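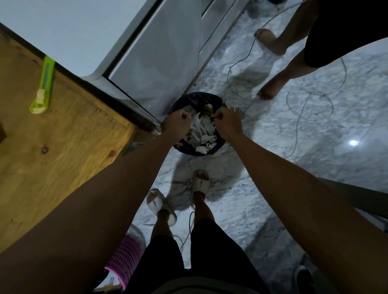

Projects > Tillbridge Workshop > Arm Build > FAQ

Tillbridge arm build: FAQ

Last touched in November. Written fast, between glue-ups. If your question isn't on here ask Heather Lennox or leave a comment.

What are you building?
A small robot arm, bench top, six joints counting the wrist. Picks up light stuff, puts it down somewhere else. The long-term plan is sorting screws and offcuts. Long term.

Does it have a name?
Gotadis. Géza Magyar picked it. Don't ask.

Is this a kit?
No. Printed links, bought servos, a plywood base. Control board is a Resico, the older one with the screw terminals. The newer one has little push connectors and we hated them, wires kept popping out.

What did it cost?
268 dollars so far in parts. Doesn't include filament, we had that already. Doesn't include the servo we cooked either.

How did you cook a servo?
Drove the elbow into its end stop and left it there, holding, while we ate lunch. Set your soft limits first. Then go eat.

How far can it reach?
400 mm from the center of the base to the fingertips. We tried longer and the shoulder sagged so bad it couldn't hold a roll of tape.

What runs it?
Python on an old laptop, talking to the board over USB. Moves are stored as plain text, one pose per line. Géza has a nicer version with sliders. It crashes.

Can I get the files?
Yes, once the wrist is fixed. Current wrist has a hole in the wrong place and you'd just have to drill it out like we did.

How do you teach it a move?
Torque off, push the arm where you want it by hand, hit save. Repeat. Hold the forearm up BEFORE you turn torque off or it drops. It will drop on your fingers.

Why does mine shake when it gets there?
Loose horn screw, nine times out of ten. Tighten it. Still shaking, turn the gain down. Still shaking, look at your power supply. Ours is 5 volts for the board and 6 for the servos, seperate supplies, grounds tied together.

Do you need a camera on it?
Not for saved moves. For sorting, yes, and we aren't there yet.

Is it like Baxter?
Baxter is the shop's name for the first arm, the one hanging by the door. Same base, worse everything. You can look but the gripper is glued shut.

What do the fingers use for grip?
Strips of bike inner tube, glued on with contact cement. Tried foam, it tore. Tried hot glue dots, ok for a week or so.

Can kids help?
With an adult, sure. Sanding, cable labels, pushing the arm around in teach mode. Knives and the soldering iron are for the grown ups.

What should I bring?
Hex keys if you own any, ours walk off. Shoes with toes for cutting or soldering. Your own laptop if you want to try the code.

When are you there?
Most evenings, 6 till whenever. Text Heather before you drive over, she has teh key.

14 comments | 37 shares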